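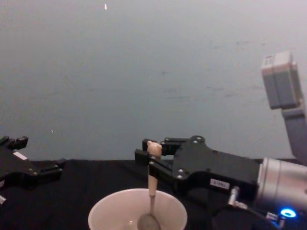

Figure 2. Pale bowl with a wide, smooth rim; the spoon handle ends in an animal head.

4. Tableware and the length of breakfast

The diaries asked families to write down what each child ate from as well as what the child ate. We added this question after the pilot in Jiren, where parents kept mentioning bowls and spoons in the margins without being asked. Several had marked the same child as a slow eater on some mornings and a quick eater on others, with the food unchanged and the spoon different.

Diaries were sent to 757 households in Nalline and Jiren. We received 302 back, and 291 were complete enough to use. The others were missing either the start time or the end time for most mornings. Return was better in Nalline, where the diaries went out through preschools, than in Jiren, where they were mailed. We did not send a second reminder in either town, as the school break was close and breakfast hours change during the break.

Parents described the bowl in their own words. We sorted the answers by material (ceramic, plastic, metal, other) and by rim (wide, narrow, not stated). The spoon was sorted by length and by whether the handle was plain or shaped. A shaped handle meant any handle ending in a figure, most often an animal. Answers such as "the usual one" were traced back to the first page of the diary, where the household had listed its tableware. If the first page was blank, the answer was left out of this part of the analysis.

Bowl material had little to do with how long breakfast took. Children eating from ceramic bowls sat slightly longer, but they were also older on average, and the difference went away when age was taken into account. Rim width was more of a puzzle. Wide rims went with fewer reported spills in Nalline and made no difference in Jiren. We suspect the towns used the word differently - some Jiren parents seem to have called any large bowl wide - and we put no weight on the result.

Spoons gave a clearer pattern. Among the youngest children, a shaped handle went with a longer breakfast and with more food eaten. Among children already in school it went with neither. The same held when we looked only at mornings with hot cereal, which made up the largest share of entries. It was weaker for cold cereal with milk, perhaps because cold cereal was more often eaten in a hurry.

The direction of the effect can't be settled from diaries. A child who likes breakfast may be given a favorite spoon, and a child who doesn't may be given one as encouragement. The free-text pages contain examples of both. They also contain complaints about handles that were too thick to hold or that tipped the spoon out of the bowl when a child let go.

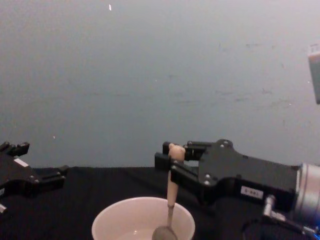

One Nalline parent wrote that the spoon mattered less than who chose it: "If I set the table, she wants a different one. If she gets it out of the drawer herself, she eats." Similar remarks came from other households in both towns, usually from those with more than one child at the table. Our form had no place to record who picked the spoon, so we can't say how common this was.

The follow-up diary, now being tested in Oyelaran, adds a line for it. It also replaces the open question on rim width with a set of outline drawings taken from the Gurkex tableware guide, so that parents mark a shape and don't have to find a word for it. Start and end times are now asked for on the same line. In the first diary they were on facing pages, and the end time was the one most often left blank.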